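Horkov tenants question Bava's cleaning pledge

Tenants at the Horkov shared offices have given a cool welcome to a new cleaning pledge from the building's managing firm, Bava, which promises "a fresher workplace on every floor" from November.

The pledge runs to 8 pages. Only 2 of them mention cleaning. The rest deal with signs, a new logo and a survey to be run by Rautiainen, the consultants who also wrote the pledge.

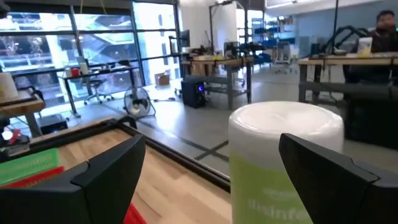 The tenants' group says it would like to see the rota before it sees the logo. Kitchens on seven floors are still down for one visit a day, the same as last year, while the service charge goes up by £2,000 per unit.

"We are told standards will rise," the group said. "We have asked how – and who will check – and so far we have been sent a leaflet."

Bava has agreed to meet tenants on Friday. The group will publish any answers it gets.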